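Bouchra El-Sayed
@bouchra_sorts
Nov 28, 2021

OK so I finally caved and bought the gray felt baskets everybody in the Clallham group has been going on about. Three of them, nested, one inside the other like those little dolls. Thread, because I have opinions!

First thing: they are nicer than I expected. The walls are that speckled gray that hides everything (cat hair, crumbs, my sins) and the insides are dark, so they don't look grubby after a week the way my old canvas ones did.

The rims are thick and sort of padded. I didn't think I'd care about a rim. I care about the rim. You can grab it with one hand and drag the whole thing across the table without it folding up on you.

Now the bad part — the smell. Out of the bag they smelled like a new car that had been parked in a barn. Meriem Nasr told me to leave them by an open window for two nights and that mostly did it. Mostly.

What goes where, since three of you asked already:

Biggest one is for scarves and hats. I tried it for blankets and it took exactly one blanket, and then I had a basket wearing a blanket.

Middle one is mail, chargers, the tape measure, and whatever Youssra leaves on the table when she comes over. (Youssra, I have your sunglasses. I've had them since April.)

The little one is snacks. I know. I bought it for keys and it was snacks by dinnertime.

I keep all three in a row on the table, big to small. I tried them on a shelf and you can't see down into them up there, so stuff went in and stayed in. On a table you look down and there it is.

Washing: don't put them in the machine. I put the small one in on cold and it came out shaped like a hat. Got it mostly square again by stuffing it with a towel overnight. Spot clean with a damp cloth and be patient.

Nabila Benmoussa says the Gaber ones are the same thing for less money. I looked, and the walls are thinner and they slump when they're empty. If yours are always full, go for it, save the cash.

Would I buy them again? Yes, but I'd get two of the middle size and skip the giant. The giant is lovely and it eats half the table.

Next up is the drawer under the microwave, which has 78 soy sauce packets in it. I counted. Pray for me.

Anyway, baskets in a row, table cleared around them, and I'm leaving them alone until the holidays are over — good night, everybody!

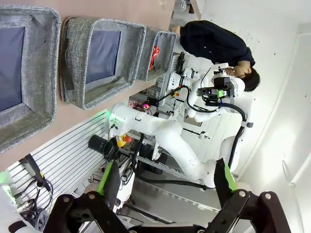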